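Comment fonctionne un bloque-cordon ?

Rubrique : Les petits mécanismes
Niveau : à partir de 9 ans
Texte : Saranya Kandasamy

Un bloque-cordon est une petite pièce qui se place sur un cordon et qui l'empêche de glisser. On l'appelle aussi arrêt de cordon ou stoppeur. On en trouve sur les capuches, les sacs de sport, les housses de sac de couchage et les bonnets de pluie. Certains sont en forme de boule, d'autres ressemblent à un petit tonneau ou à une cloche.

Le frottement

Quand deux surfaces se touchent et que l'une essaie de glisser sur l'autre, une force s'oppose au mouvement. Cette force s'appelle le frottement. Elle dépend de deux choses : la nature des surfaces et la force avec laquelle elles sont pressées l'une contre l'autre. Une semelle en caoutchouc glisse mal sur un sol sec. Une chaussette glisse bien sur un parquet ciré.

Un bloque-cordon utilise le frottement pour retenir le cordon. Il existe deux grandes familles.

Le modèle à ressort

Il contient deux pièces emboîtées, le corps et le piston. Chacune est percée d'un trou. Entre les deux se trouve un ressort. Au repos, le ressort pousse le piston et les deux trous sont décalés. Le cordon est alors coincé. Quand on appuie sur le piston, les trous s'alignent et le cordon passe librement. Quand on relâche, le ressort se détend et le cordon est de nouveau serré.

Le modèle sans ressort

Il est fait d'une seule pièce souple, souvent en caoutchouc ou en silicone. Le trou est un peu plus étroit que le cordon. La matière s'écarte pour laisser passer le cordon, puis elle essaie de reprendre sa forme et appuie sur lui de tous les côtés. On peut le déplacer en tirant assez fort, mais il ne descend pas tout seul.
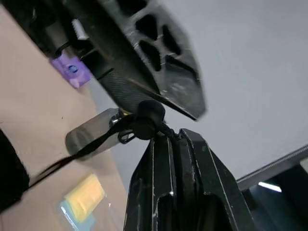
Le choix entre les deux familles dépend de l'usage. Le modèle à ressort serre davantage et se règle vite, même avec des gants. Il contient plus de pièces, et le sable peut bloquer le piston. Le modèle souple est léger et silencieux, sans aucune partie mobile. Avec le temps, son trou s'élargit et il retient moins bien le cordon.

Le cordon compte aussi. Un cordon tressé a une surface irrégulière qui accroche bien. Un cordon très lisse glisse plus facilement. Un cordon trop fin pour le trou n'est pas serré du tout – dans ce cas, même un bon bloque-cordon ne sert à rien.

Expérience : mesurer la tenue d'un bloque-cordon

Matériel : un bloque-cordon, un cordon, un petit sac en tissu avec une anse, une balance de cuisine, des billes.

1. Enfile le bloque-cordon sur le cordon. Fais un nœud à chaque bout.
2. Attache l'anse du sac au bloque-cordon avec un fil solide.
3. Demande à un adulte de tenir le cordon bien vertical, au-dessus d'une table.
4. Ajoute les billes une par une dans le sac. Arrête-toi dès que le bloque-cordon glisse.
5. Pèse le sac et note le résultat en grammes.

Dans notre atelier, Caradog Edwards a testé deux modèles sur le même cordon tressé. Le modèle souple a glissé à 340 grammes, le modèle à ressort à 504 grammes. Tes résultats seront différents si ton cordon ou ton bloque-cordon n'est pas le même. Recommence la mesure plusieurs fois avant de comparer.

Sécurité

Un cordon ne se met jamais autour du cou. Au parc de jeux, rentre les cordons de ta veste avant de monter sur le toboggan : ils peuvent se prendre dans une fente. Garde les petites pièces hors de portée des plus jeunes.

Vocabulaire

Frottement : force qui s'oppose au glissement de deux surfaces en contact.
Piston : pièce qui coulisse à l'intérieur d'une autre.
Élasticité : capacité d'une matière à reprendre sa forme après avoir été étirée ou écrasée.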